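Levard Introduces Durance Felt-Covered Play and Sorting Tables for Shared Rooms

NINDTHORPE, May 23, 2021 - Levard, a maker of furniture for playrooms, toy libraries and family waiting areas, today announced the Durance line of large-format tables. The line consists of one rectangular top in two heights, supplied with a fixed felt surface and rounded corners. Orders are open to schools, clinics and public libraries, with first deliveries scheduled for October.

The Durance top is intended for rooms where soft toys, blocks and small parts are laid out, sorted and put away several times a day. Hard laminate tops used for this work are noisy and allow light objects to slide when the table is bumped. The felt surface increases friction under plush and fabric items and reduces the sound of dropped parts. It is bonded to the top across its full area and wrapped over the edge, so there is no exposed seam on the working face.

Corners are cut to a constant radius before covering. Levard tested three radii during development and selected the largest, which removed the least usable area relative to the reduction in edge pressure. The top measures 1,661 mm on the long side and 835 mm on the short side. Two tables can be joined along the long side with a concealed bracket.

"Most of the complaints we collected concerned surfaces, and very few concerned legs or frames," said Ishbel Forsyth, product manager at Levard. "Staff wanted a top that stays quiet and that can be cleaned with a vacuum at the end of the day. We kept the frame from our earlier table and put the development time into the covering."

The covering was developed with Ferraro, which supplies the felt in a single weight. Pile direction runs parallel to the long side. The material may be vacuumed daily and spot cleaned with water and mild soap. It should not be steam cleaned, and adhesive tape should not be left on it overnight. Replacement coverings will be sold separately and require return of the top to the Nindthorpe workshop.

Levard recommends placing the table with one long side toward a wall or a folding divider and keeping small items within reach of the open side. Woven bamboo or rattan dividers are suitable where a room serves more than one purpose, as they are light enough to be moved by one person. Power strips and cables should be kept on the floor beside the table and out of the walking path. Yellow floor tape may be used to mark the table position in rooms that are cleared for other activities.
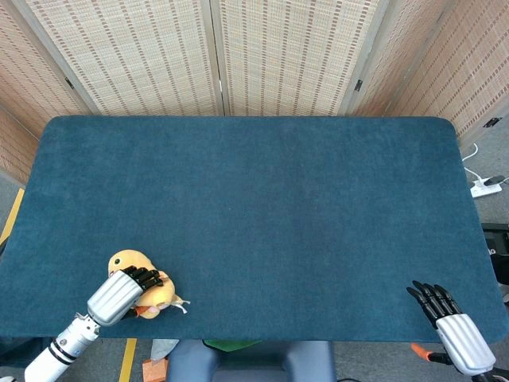
The first production run is limited to 100 tables. Color options at launch are a dark teal blue and a mid gray. Additional colors will be considered after the first run has shipped. Each table is delivered with the top and frame packed separately, four leveling feet, a hex key and a printed care sheet.

"Assembly takes two people, mainly on account of turning the top over," said Idrisa Kariuki, who is responsible for production at the Nindthorpe workshop. "The bolts go into metal inserts, so the table can be taken apart and put back together without wear to the holes."

Pricing is available on request and depends on height and delivery location. Fabric samples are sent free of charge to institutional buyers.

Press contact: Noreen Mac Suibhne, Levard, Nindthorpe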